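From: Hiba Obeidat
To: clorham-circle list
Date: 3/18/19
Subject: Re: [clorham-circle] the morning pages thing, and July

Hi all

Quick one, on my phone between clients so excuse the typing.

Tumaini Athumani wrote:
> I've been doing the journalling since the Tramunell weekend and I
> wanted to ask the group if anyone else has hit a wall with it. First
> fortnight was great. I was up early, three pages, felt clear all
> morning. Now I sit there and write the same complaint about my
> manager in different words. I'm on day 13 of basically the same
> page. Is it meant to be like this? Do I push on or drop it?
>
> Also does anybody know if the July retreat is still going ahead,
> I need to book leave and HR want it in writing.
>
> Tumaini

Tumaini - yes, very normal. I'd guess half the people I coach get there. You've emptied the top drawer and now you're at the thing that's really bothering you, and it's dull to write down over and over. Doesn't mean the habit is broken.

Things to try, pick one, not all of them:

Drop the three pages. Do 300 words and stop, even mid sentence. Esp if you're the sort who finishes everything.

Write it as a letter to the manager. Don't send it!! Nicanor did this last autumn and ended up using two lines of it in his review meeting, the rest went in the recycling.

Or ask a smaller question. "What would make tomorrow ten per cent less annoying" is a much better prompt than "why am I unhappy at work". The big why questions send most of us round in circles, me included.

And if after another week you dread it, stop for a bit. I went a whole winter without and came back to it fine. Heikki will disagree with me, he's done his every day since the Suominen course and is very firm about streaks. Heikki I can hear you typing.

One thing I'd gently push on. You said "my manager" twice and nothing about what you want instead. Might be worth a page on that. Happy to do a short call, you know where I am.

July - yes going ahead, same house as before, Walari have held the rooms for us. Wálter has the booking form and will send a proper confirmation on headed paper for anyone whose HR is being fussy. Deposit isn't due yet. Shared rooms go first so shout if you want one. If you need a ground floor room tell Wálter now please, not in June, there are only 3 of them.

Can whoever borrowed my copy of the values cards bring them back, I've a workshop coming up and the new set hasn't turned up. Blue box, elastic band round it.

Now Nicanor. 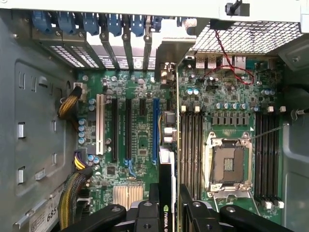

Inside a PC tower, slot covers and blue clips along the top.

He's doing his "learn one thing with your hands" talk again at the next evening, same room, room 631 if you're coming up by the lift (follow the signs for the libary, then left). Bring something you've been putting off mending. Last time it was mostly hems and one bike lamp and people stayed till they put the lights out. No need to sign up.

That's me, next client's here. Will answer the rest of the thread tonight, incl. Heikki's question on accountability partners, I haven't forgotten it.

Hiba

--
You are getting this because you joined clorham-circle.
Replies go to the whole list, so check before you press send.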